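Workshop Tips: Looking After the Trimari Hand-Held Gripper Kit 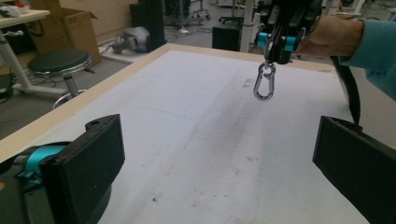 The Trimari kit costs $396 and comes with two grippers. Wipe the finger pads before each session, using a damp cloth and no solvent. White tabletops show scuffs and specks of dirt, so clean the table too. For practice, hang a carabiner from one gripper over the table and take it with the other. Keep long sleeves clear of the linkages. Check the screws every week. Spare pads are part no. 3512.

Updated 17/10/2023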